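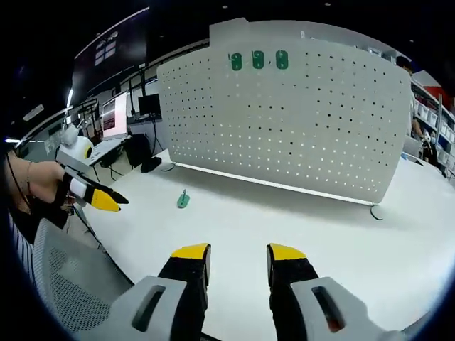
Wundilstead Workroom Storage Project
Progress report to the Hukunard Fund, October
Prepared by Widad Karam

Summary

The grant of $2,000 was for taking the hand tools and small supplies in the Wundilstead workroom out of drawers and boxes and putting them where people can see them. The first stage is close to done. The white pegboard panels are in, the first green hooks are up, and the layout is being worked out a row at a time. The second stage, covering the wall by the sink and the back of the supply closet door, has not started. We are behind the schedule in the application by a few weeks, mostly on account of the hooks, and this is covered below.

We are not asking for more money or for a change to the purpose of the grant. We are asking for one small change in how the remaining amount is split, described at the end.

Panels

We chose the Vik panel in white. The application named a brown hardboard panel, which was cheaper, but the sample we had flaked around the holes after pegs had been pushed in and pulled out a number of times. Our layout will keep changing for the first year at least, so that ruled it out. The Vik panels cost $600 including delivery. The holes are small and evenly spaced and go right through the panel.

The application had all the panels fixed to the walls. We have kept one on the table for now and do the layout there. It is much easier to try hooks sitting down than standing on a stepstool, and two people can reach the same panel from different sides. When a row has settled, it will be copied to the wall panels. I would recommend working this way to any other group you fund for the same thing.

Hooks and pegs

This is where the time has gone. We ordered 90 pieces from Nitano, in green. The color was picked so that they show up against the white. In use this has been useful in a way we had not thought of, in that a bare hook is easy to spot from across the room and it is clear at closing time that something has not been put back.

The first box was the wrong size for the panels. The pegs went into the holes but would not seat, and anything heavier than a tape measure pulled them forward. Nitano replaced the box without charge, but the replacement took most of a month. We kept a few of the wrong ones to compare with, in a bag marked DO NOT USE.

With the right ones, the fit is firm. They have to be pushed straight in. If they go in at an angle they feel seated and are not, and this has been the most common mistake. We now start new people on a single row near the top edge of the panel, where the holes are easy to see and the hands have room, and move down from there.

Some of the pieces are short posts on a rounded base. These are for spools, rolls of tape, and anything else with a hole through the middle. We ordered too many of them and too few of the plain hooks. I would guess the plain hooks will run out before the wall by the sink is finished.

Tables and seating

The white tables were kept. They wipe down well and small parts show up on them. There was some discussion of getting a darker work mat to go on top, for the benefit of people who find the white surface hard on the eyes under the ceiling lights. We have put this off until the lights have been looked at by the building.

The gray mesh chairs were also kept. They are a little wide for the space between the tables and the wall, and once the wall panels are loaded they will catch on anything that hangs low. For that reason the lowest rows on the wall will be left bare, starting from the height of the chair backs. This takes away some of the hanging space shown in the drawing you have.

Labels

Not done. The plan was to print a label for each hook. After the trouble with the first box I did not want to label anything that might move. The label tape has been bought and is in the supply closet. I would like to wait until a layout has stayed the same for a month – otherwise we will be peeling them off again.

Drawers and boxes

The old drawers have been sorted. Duplicates went to the school sale, and broken items were thrown out. We found four pairs of the same scissors, all bought separately by people who could not find the earlier pair. The drawers are staying in the room for paper, cloth, and anything too flat or too soft to hang.

The long box of extension cords is still a problem. Cords are too heavy for the Nitano hooks when coiled and I don't want them on the panels at all. They may go on ordinary screw hooks beside the door.

What is left to do

Finish the trial layout on the table panel and copy it to the wall.
Measure the wall by the sink again. My figure and the building's figure do not agree.
Hang the narrow panel on the back of the closet door, with spacers behind it so the pegs clear the wood.
Labels.
Write up a one-page sheet on how to put hooks in and take them out, to be taped inside the closet.

Change requested

The application set aside an amount for a second set of posts. We do not need them. We would like to use the same amount for plain hooks in the same green, and for the spacers. The total stays as it was. If a line by email is enough to approve this, I can place the order before the end of the month, and the hooks would arrive in time for the wall by the sink.

Receipts for the panels, the hooks, and the label tape are attached. The delivery charge is on page 2 of the Vik invoice.

Widad Karam
Wundilstead Workroom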